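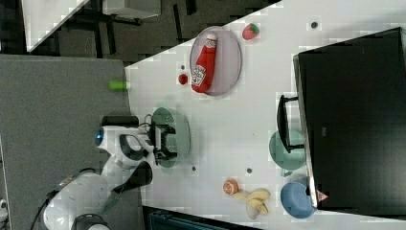
Figure 3. Small food items, a ketchup bottle and two round plates on a white tabletop.

3. Why people put things where they put them

3.1 How I got into the kitchens

I should say up front that I didn't plan to write about shelves. My first proposal was about shopping lists, and I had a nice grant letter that said so. Then I spent a Wednesday in the shared kitchen at Curkanura, a housing co-op with 30 apartments and one big kitchen on the ground floor, and all anyone wanted to talk to me about was the ketchup. Did it go in the fridge or in the cupboard? I came home with four pages of notes on that and half a page on shopping lists, so I changed the topic (my supervisor, Hendrik Geerts, took it pretty well).

The kitchen people at Curkanura let me hang around from February on, usually between 5 and 8 in the evening. Later I added a second site, Tudose, a smaller co-op across the river where people cook alone more often. I wrote down what people said while they were putting food away, and I asked them about it afterward if they had time. In the end I had 190 short conversations I could use. Another 20 were too noisy or too broken up to make sense of, and I left those out.

3.2 The "it lives there" answer

Ask somebody why the rice is on the top shelf and you mostly get one kind of answer: it lives there. I love this phrase and I have heard it in every tone of voice. Bautista Iturra, who had moved into Curkanura only weeks before, used it about a jar he had put down himself the day before. He laughed when I pointed that out, and then he told me the jar's spot had been the old tenant's jar spot, so he figured it was taken by jars.

I call this inherited placement, and I think it's different from what Qiu and I called habit in our earlier pilot. Habit belongs to a person. Inherited placement sticks to the shelf, and new people pick it up without being told. At Tudose there was a drawer everybody called the tea drawer, and in all my visits it held batteries, string and takeout menus. People still opened it first when they wanted tea.

3.3 When two rules bump into each other

Things get more interesting when a food has two homes. Tomatoes were the worst. Some people sort by kind, so a tomato goes with the vegetables, in the fridge. Other people sort by when they'll eat it, so a tomato goes out on the counter next to the bread. Both groups were sure theirs was the normal way – and both told me their mothers did it like that.

Ketchup comes back in here, of course. The fridge side said "it's open, so it's cold food." The cupboard side said "it's a sauce, sauces go with sauces." Yulan Qiu, who coded half of the conversations with me, noticed that the cupboard people would put mustard in the fridge without blinking. I went back and asked three of them about it. One said mustard was "more serious." I have no theory for that and I'm leaving it as I found it.

Strawberries hardly ever caused trouble. They got eaten before anyone could have an opinion.

3.4 What labels did and didn't do

Halfway through, Curkanura put labels on the shelves. I had nothing to do with it, but I was glad to be there for it. For the first two weeks people read them out loud while putting things away, sometimes in a silly voice. After that they went quiet about them, and the talk drifted back to "it lives there," including for things sitting under the wrong label. The one label that kept working was the one for allergy foods, and people mentioned it in a different way, using the name of the person it protected. I come back to that in Section 4, where I look at placement talk that has a person in it.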